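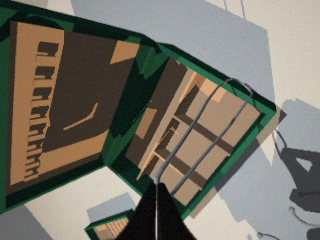 3. Keep the gripper's spares in a case with bays

I used to toss everything for the arm into one big drawer, and every October, when I do the yearly once-over, I'd lose half a morning digging for the right screw. Now it all goes in a green case that opens out wide next to the machine. The narrow side has little bays with dividers, so fingertips go in one, screws in the next, and cable ties in whatever's left. My friend Parisa Talebi labels hers, but I never get around to it!

4. Wipe the fingers before you check the gap

A bit of lint between the two halves will fool you every time. Dry cloth first, then a barely damp one, then close the gripper slowly and look at the gap from straight above. If it's wider at the tip than at the base, loosen the mounting screws a quarter turn, close it again and snug them back down. (Power off while your hands are in there, please.)

5. Write down the cycle count

Mine is an older Inberg arm and I change the finger pads every 600 cycles — maybe sooner if I've had it picking up anything gritty. Last time I let it go to 911 and the pads were shiny as a spoon. There's a pencil on a string by the bench now.

6. Don't pull cables tight

Leave enough slack for the wrist to turn all the way both ways. I run mine by hand through the full turn before I put a single tie on, and I still snip one off and redo it most years.

7. Park it low

When I'm done I bring the arm down near the table and leave it there overnight. If it's sagged by morning, the brake's next on my list.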